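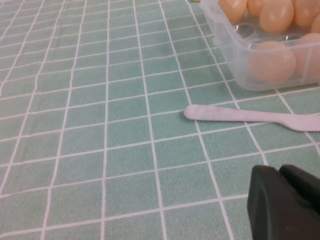 Stop trying to win the point with the return, one reader wrote to us after the May issue, and the rest of your game will get a lot easier. The letter went on for two pages, most of it about second serves, and it made a fair case. Club players spend hours on their own serve and almost no time on the shot that answers it.

Back to the Return

The return of serve starts half the points in a match. At most clubs it gets practiced by accident, when a partner wants to hit a basket of serves and needs a body at the other end. The receiver pokes a few back, lets a few go by, and then the two of them swap.

The Skultley league tried to get a better picture last season. Players waiting for a court charted second serves in the evening doubles matches, marking where each return landed. They ended up with 3456 second serves that went in. On 1764 of them the return came back through the middle third of the court. On 1413 it came back toward one side or the other. The rest were missed, and most of the misses on the sheets are marked as net.

The charts don't show how hard anyone hit or how good the servers were, so there is a limit to what can be read into them. Still, a return into the net from a slow second serve is a free point given away, and it is the easiest kind to fix.

Where to Stand

Most receivers pick a spot on their first day of tennis and never leave it. Usually it is a step behind the baseline, a little toward the alley. Against a flat, fast serve that is fine. Against a soft second serve it leaves the receiver reaching forward for a ball that is already dropping.

Try moving in one full step after a fault. Do it every time, so it becomes part of the routine. The ball will meet the racket higher, between the waist and the chest, and a higher ball is much easier to clear the net with. If the serve kicks up hard, the step in also lets you catch it before it climbs over your shoulder.
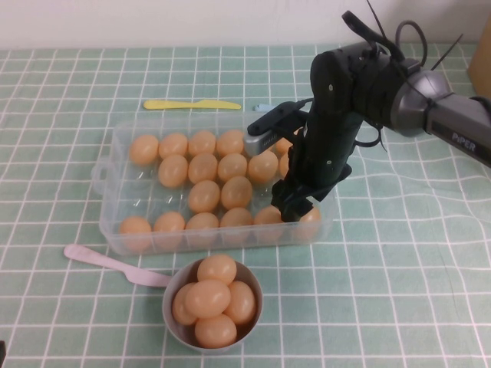
The other adjustment is sideways. A right-handed server with a lot of slice will pull you wide on the deuce side, and standing half a step closer to the alley takes care of most of that. Give up a little of the middle. Few club servers can hit the center line on purpose twice in a row, and the ones who can will show you early in the first set.

The Split Step

Watch a receiver's feet as the server's racket comes up. Good returners make a small hop and land just as the ball is struck. It doesn't have to be high – an inch off the ground will do. The point is to land with the knees bent and the weight on the front of the feet, ready to push off either way.

Players who are late on the return usually blame the backswing. Often the feet are the real trouble. They land the hop after the ball has crossed the net, or they skip it, and then the arm has to rush to make up the time.

A Short Swing

Turn the shoulders and let the racket go back with them. On a fast serve that is all the backswing you need. The ball brings its own pace, and a firm wrist and a contact point out in front will send it back deep enough. Save the full swing for a slow ball you have stepped in on.

Grip pressure matters here too. A tight hand gives a stiff, jumpy ball. Hold the racket loosely with the other hand on the throat while you wait, and firm up as you turn.

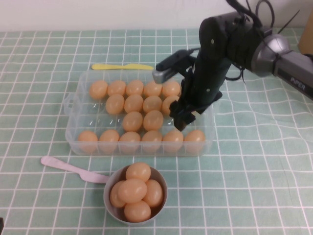

Drills for Two Players

The Priston club runs a return session before its winter ladder matches, and two of its drills need only a partner and a basket of balls.

In the first, the server stands on the service line and hits at half pace. The receiver has less time than in a match, so a long backswing gets found out quickly. Hit ten from each side, aiming for the middle of the court past the service line, then change places.

In the second, play a set using second serves only. The receiver loses two points for a return in the net and one for a return that goes long. Scores look strange at first, but after a few games both players start giving the ball more height.

Players without a partner can use a machine. Hajdu, the indoor center on the north side of town, rents a Vikamus by the half hour and will raise the head so the ball comes down at a serving angle. Ask for the random setting once you have your timing.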